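Water Bills Move to Monthly in February

Residents of Villalba Court will get a water bill every month starting in February. Until now the bills have gone out four times a year, and the change was agreed at the fall owners' meeting. Rates stay the same. The fixed charge is split evenly, so over 12 months you pay what you paid before.

The main reason is leaks. Under the old schedule a running toilet could go on for most of a season before it showed up on paper. Last year one household on the Welosura side was billed for 1,112 gallons it could not explain, and the cause was a worn flapper valve that costs a few dollars at any hardware store. A monthly reading should bring that kind of thing to light sooner — and while the amount is still small enough to pay without a plan.

Bills will come from Irora, the same company that reads the meters now. Paper copies will still be mailed unless you ask for email. If you pay by automatic transfer, you need to do nothing, but check that your bank has not set a limit on the number of payments per year.

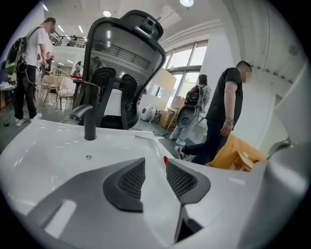
Lucyna Ostrowski wrote to ask whether people who are away for part of the winter will be charged for months when they use no water at all. She would prefer to pay once when she gets back, and she thinks a few others on her floor would too.

The fixed charge applies whether or not the water is used. Owners who will be gone for 2 months or more can ask Irora to hold their bills and send one on their return, with no late fee. The request has to be in before you leave. Please also close the shutoff valve in your unit.

A credit of up to $200 is available once per unit for a leak that has been repaired. Send the plumber's receipt, or the store receipt if you did the work yourself, to the office with your unit number. Forms are in the rack by the mailboxes.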